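Giving up the second cup

I have been meaning to write this since February, when I finally decided to do something about how much tea I drink. Regular readers will know I am not a person of moderate habits. One pot before the post comes, another with the crossword, then the long brown stretch of the afternoon when I put the kettle on mostly for the company of it.

What set me off was the sleep. I would go up at a sensible hour, read a chapter, turn the lamp off and then lie there composing letters to the Skovbridge parking office until gone two. My sister (who has never had a bad night in her life, bless her) said it was obviously the tea, and I said it obviously wasn't, and we left it there for the best part of a year.

Anyway, I gave in. I didn't stop altogether, I'm not made of stone, but I made a rule that there would be nothing with caffeine in it after lunch. The first week was dreadful. I had a headache that sat behind my left eye like a lodger, and I was short with the man at Sterkasport over a pair of walking socks, for which I have since been back in to say sorry. He was very nice about it and I came away with a second pair.

The second week was better, and by the third I was asleep before I'd got to the end of a page. I hate it when my sister is right. 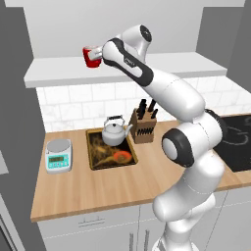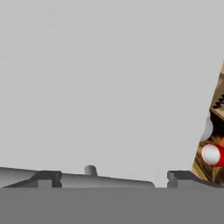 Laimutė Eglītis wrote to me after I mentioned all this in passing last time, and I hope she won't mind my passing her letter on, as it was so sensible. She gave up afternoon tea years ago and says the drink itself was never the hard part for her, it was having no reason to sit down. So she kept the sitting down. Four o'clock, same chair, hot water with a slice of lemon in it, and the radio on low. She also warned me off decaf, which she finds thin and a bit sad, though she allows that it improves if you leave it to brew for twice as long as you think you should.

I have tried it her way and I think she has it right about the chair. The lemon I can take or leave. I've been having mint out of the garden instead – it's running wild by the back step and needs using up – and on colder days a spoonful of honey goes in as well.

The parking office still hasn't answered, by the way. I write to them in the mornings now.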